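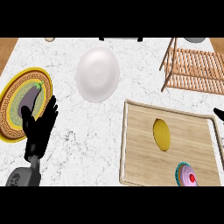 Kitchen counter scene, two-arm teleop – notes

5th May, Clarnska bench

Picking up from where I left the dish rack task. The goal today was to get a clean batch of demonstrations for the counter scene, driven by hand with the Tovar gloves, everything in the Drevance simulator. No real hardware. The real pair of arms is still waiting on a wrist cable, and I would like the sim set recorded before that gets here.

Setup as before: left glove to left arm, right glove to right arm, wrist trackers on the outside of the forearm. Commands go out at 30 Hz. Recording runs at the same rate so we don't have to resample afterwards. Object layout is reshuffled at each reset, with the marble counter and the cutting board kept on. Distractors stay on too (donut, yellow fruit and whatever the sampler drops along the back edge).

Task text for this batch: "take the eggplant off the plate and put it on the cutting board." Left hand picks, carries across, releases over the board. Right arm should stay parked unless the layout forces a handover.

Calibration

Left glove was off at first. With my hand held flat the sim fingers sat slightly curled, the index worst. Redid the open-hand pose and the fist pose, then the thumb-to-finger touches one at a time. Better, but the thumb still lags a little behind when I close quickly. I slowed down to suit it. For a grasp on something as smooth and round as the eggplant the thumb matters more than the other fingers, so if it drifts again, stop and recalibrate. Don't try to work around it by over-closing. I did that in December and the whole batch had a squeezing habit in it that the policy copied faithfully.

Wrist offset on the left is set to 10 mm forward of the default. Without it the palm comes down short and the fingers touch the plate rim before they get to anything useful.

Approach

Three ways of coming in on the eggplant, tried in the practice layouts:

Straight down with the palm over the middle. Hides the object from the main camera at the moment I most want to see it, and I ended up guessing. Several misses.

From the near side, fingers open and pointing away from the arm base, then roll the wrist over and close. Slower, but the stem end stays visible most of the way in and the fingers have somewhere to go. This is the one I kept.

From the stem end. Fine when the eggplant lies along the arm direction, awkward when it lies across. The elbow runs up against its limit.

So near-side approach for the whole batch, and I keep the hand open until the palm is over the lower end. Opening the hand wide early also helps the glove, as it seems to hold its calibration better from a full open than from half closed.

The plate is a nuisance. Its contact shape in the sim has a raised lip and if a fingertip catches it the plate slides with the hand. A slid plate is still a valid demo as far as the success check goes, but it looks bad and I don't want the policy to learn to drag crockery around. Rule for now: if the plate moves by more than its own rim width, throw the demo out and reset.

Recording

Target was 10 good demos before lunch. Got there, but late. The ones I discarded were for these reasons:

– plate dragged on the approach
– eggplant rolled out of the grasp during the carry, landed next to the bowl
– released too high, bounced off the board and kept going
– right arm drifted in from its parked pose and its fingers came in over the end of the board

That last one was me. I rest my right hand on my knee when I am concentrating on the left, and the tracker reads it as a command. Musyoka Mfaume pointed this out while watching over my shoulder and suggested a foot pedal to freeze whichever arm is not in use. We have a pedal, it is in the drawer with the old joysticks. Until it is wired in I put the right forearm on the armrest and leave it there. It works if I remember.

On the carry: go up first, then across. My early ones cut the corner and passed low over the counter, which is fine with nothing in the way and not fine when the bowl is sitting between the plate and the board. Lift until the whole object is clear, pause for a beat, move. The pause is on purpose. It gives a clear split between the pick and the carry when we cut the demos into segments.

On the release: lower until the object touches, then open slowly, then back off along the direction the fingers point. If I back straight up, the thumb hooks the end of the eggplant and turns it.

Rendering

The side views looked right. Main view has the black bands top and bottom again, from the aspect ratio mismatch between the renderer and the recorder. They don't affect training as long as every demo has them, but we should either crop at load time or fix it at the source before anyone mixes this batch with the Troslow set, which was recorded without them. I lean toward fixing it at load time. Re-rendering from saved states is possible but takes the machine for the night.

The cutting board also runs out of the main view in many layouts. Might move the camera back a little in the next version. Not touching it in the middle of a batch.

Replay check

Replayed all the kept demos open loop from their saved start states. Two of them failed on replay – the grasp closed but the eggplant slipped at the lift. Both had a shallow grasp with the load mostly on the fingertips. They passed when recorded, so I suspect small differences in contact stepping. Flagged them as weak, not deleted. I'd like to record replacements with a deeper grasp and then compare.

To do

– wire the pedal
– ask Musyoka for his hand-open thresholds, his grasps hold up better on replay than mine
– replacements for the weak demos
– crop option in the loader
– start on the dish rack task with the bowl, right arm leading this time
– new batteries for the left tracker

Stopped when my wrist got tired. The last few demos are visibly worse than the middle ones and I would rather not add more like that.

Home Notebook Older entry Newer entry Tags Search Log in

Comments

mfaume: Thresholds are in the shared folder under my name. I close to contact, then a bit more, and hold before I lift. Try holding before changing any numbers.

rkt_bench: Do you keep the discarded demos? The dropped ones would be useful to me for the failure detector, even without labels.

Reply from author: Yes, all kept, in a separate folder next to the good ones. The reason is written in the notes field for most of them. The right arm ones are marked "knee".

mfaume: Pedal needs the other adapter. I have it at my desk.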